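Okero tabletop runs - gallery

Posted Tuesday, May 5, 2026

Quick page for people who asked after the Bragança workshop. Full write-up comes later, plots too. Short version: we wanted to know if a two-arm policy trained on spoken-style instructions ("put the fruit on the tray") holds up when the plates change color and place between runs. Mostly it does. Grasping is fine, the order of items is where it still gets mixed up.

Setup

Same task list as December, new plate layouts. 30 runs per layout, three layouts. Head camera view only, no overhead. Baseline is the old Mundach controller, same arms, same table height.

What we score

Item on tray, nothing knocked over, no human reset. Partial credit for one item out of two. Zuveck did the scoring scripts - thanks, they saved us a week.

Gallery 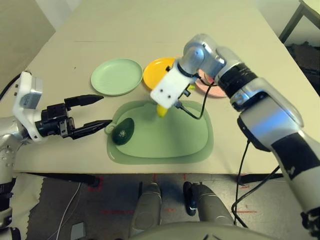
Fruit to tray, head camera. Avocado on the left part of the tray, right gripper over the middle with a small yellow piece, probaly banana. Left gripper open by the handle loop.

Known problems

Soft items get squeezed too hard. Left arm idles more then it should while the right one works. Fix for both is in the next training round.

Data

Logs and configs go up with the write-up. Ask if you need them sooner.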